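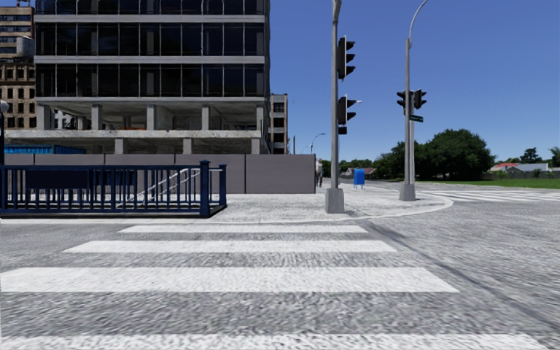

Credit: Prorari

June
By Bradley Tunstall

How to get out of a rip current

My mother-in-law moved to Vitham last year, two streets back from the beach, so our whole family has become a swimming family whether we planned on it or not. I grew up on lakes, and I had to learn all of this as a grown man (a little embarrassing, but there you go!).

Before you go in, stand on the sand for 5 minutes and just look at the water. A rip often shows up as a darker, calmer strip between breaking waves, sometimes with foam or seaweed drifting out to sea. It looks like the easy place to swim, and that's what fools people. Pick another spot, near a lifeguard if there is one.

If you do feel yourself being carried out:

1. Float on your back and get your breathing under control. A rip pulls you out, and it won't drag you under.

2. Don't swim straight for the beach. Even good swimmers wear themselves out that way.

3. Once you're calm, swim parallel to the shore until the pull lets go, then come in at an angle with the waves.

4. If you're too tired, keep floating, wave one arm and shout.

And if it's somebody else in trouble, please don't rush in after them. Get the lifeguard or call 911, throw anything that floats, and keep your eyes on the person the whole time. My neighbor Ettore Dal Bello keeps an old boogie board by his beach chair for exactly this, and I've started doing the same.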